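14 Nov 2025, Quinlan sim, planner and reset work

Picked up the scene loader from where it was in September. The wrist camera view now renders in the same process as the overview, so the Pleradus log viewer can scrub both off one clock. Ran 398 resets with the arm parked in the home pose and the fingers nearly closed.

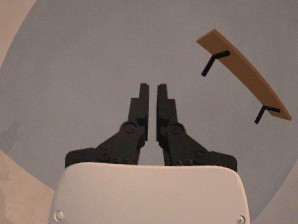
Why does the planner still reject goals that are plainly reachable? The collision check uses the padded hull for the fingers, and the padding was set for the old gripper model.

Dropped the padding to 4 mm in the config and reran the batch. Rejections went from 57 to six. The remaining six all fail in IK seeding, before collision is ever checked, so that is a separate ticket. Ciarán Ó Ceallaigh wants the seed list cached per tray pose. I would try random restarts first and see what the timing looks like.

Replay file is at 2,944 steps and loads without warnings. Controller gains unchanged.

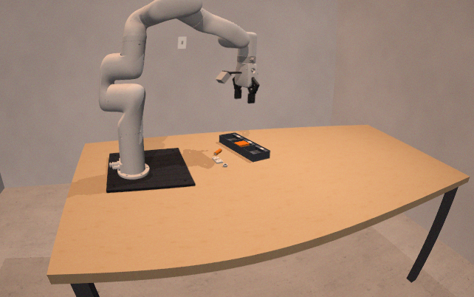 *Overview camera, gripper open above the table, tray and small parts laid out.*

To do:

- move padding out of the Carnham defaults and into the gripper file
- log IK seed index on failure
- rerun with the tray rotated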